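House Rules for Two Arms and a Fridge

I went to Lilstead in February to talk about rules, and I came home and reorganized my own refrigerator.
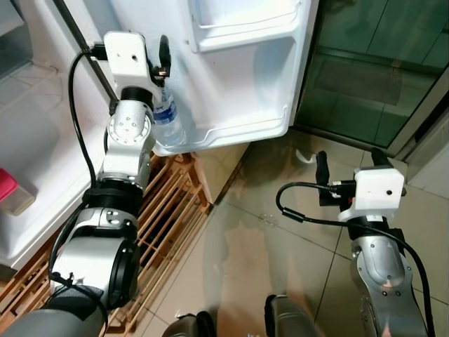

Kausar Magsi told me, before I'd even found somewhere to put my coat, that a household robot should have to earn every door it opens. I laughed, and then I saw the rulebook for the Belel project. It lives in a ring binder, and the fridge gets its own chapter!

"People write standards for the arm," Magsi said. "How fast, how hard, where's the stop button. Fine, we need all that. But a kitchen has doors that swing back at you and bottles that squash, and I want that written down too."

So I asked for the fridge rules, and I got them at some speed (my notes from this part are a mess). One arm works, the other stays out of the door's path. Grip force gets set for the softest thing on the shelf, so a plastic water bottle gets a plastic bottle setting even if there's a glass jar next to it. Nothing on the floor that a wheel or a foot could catch. And a person within reach of the stop at all times, which in practice means whoever didn't get to sit down.

"The cable rule came from me being annoyed," Magsi told me. "You check the loop at full reach, every joint, before the first run of the day. I don't care if you checked it last night."

I wondered if all this slows things down. Sure it does, Magsi said, quite cheerfully. The team has logged 2862 runs with doors and drawers, and 793 of them were stopped by hand. I thought that sounded terrible. Magsi thinks it sounds healthy.

"If you stop a run and you feel silly about it, the rule's working. I'd worry about a log with no stops in it. I'd want to know who was asleep."

We got a little stuck on paperwork after that. Fivetti, the outfit that shares the binder, wants one checklist for every kitchen, and Magsi wants a short one per appliance. They'd been arguing about it since breakfast and I got to hear both versions twice. The current draft has 100 lines. "I'd sign it at 40," Magsi said, and went off to find the pen.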